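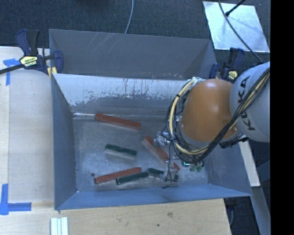
Figure 2. Bin picking with the KUKA arm in the student lab, red and green blocks.

3.2 Bin-Picking Task

Each student team at Petersen wrote its own grasp planner during the February course. The arm had to clear blocks from a metal bin with sloped walls, clamped to the table. Teams ran 200 scored picks each. Blocks that lay across one another caused most of the failures — the Furneo team lost nearly half of its points there.

Search this site Go

We use cookies to improve your visit. Accept

The Lester team tried the top block first and kept that rule for all later runs.

© Hellano Contact Back to top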